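Wallpaper, round two

Quick one this month, I'm writing between deliveries and the phone wont stop.

So many of you wrote back about the spring wallpaper piece that I'm doing a follow-up. Main question by far – can a small room take a big floral? Yes. Go for it. My own back hall is narrow and dark and I papered the whole thing in Lelta, the one with the long trailing stems, and I'd do it again tomorrow. Small prints in small rooms just go fuzzy once you step back.

Second question, stripes behind flowers. Love them. They keep your eye moving up and they help when you're hanging, you can see right away if a strip is drifting. Keep the stripe pale though.

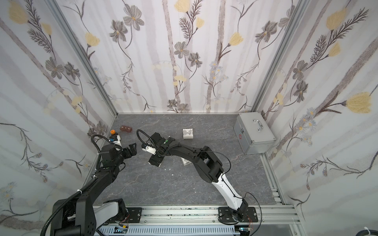
Pattern match is where people lose money. Check the repeat before you order, not after. A long repeat eats paper fast and you'll end up with a heap of offcuts. Line drawers with them, wrap presents, whatever. And get every roll from the same batch! Write the batch number on the back of a cupboard door. I mean it.

Paste – for the non-woven papers, paste the wall. Saves a table, saves your back. Leave the old stuff up only if its totally flat, and mine never is.

Stock news: Uva is back in gray and in the soft yellow, 36 rolls of each. Bravia is down to the last 2 and wont be reprinted. Zoëga samples are here, big sheets, borrow them for a weekend and tape them up. Look at them at night too, with the lamps on.

Offcut bin is refilled, everything in it 60 cents a yard. Bring a bag.

Hanging class is in May, evenings, start at 6. Reply to this email for a spot.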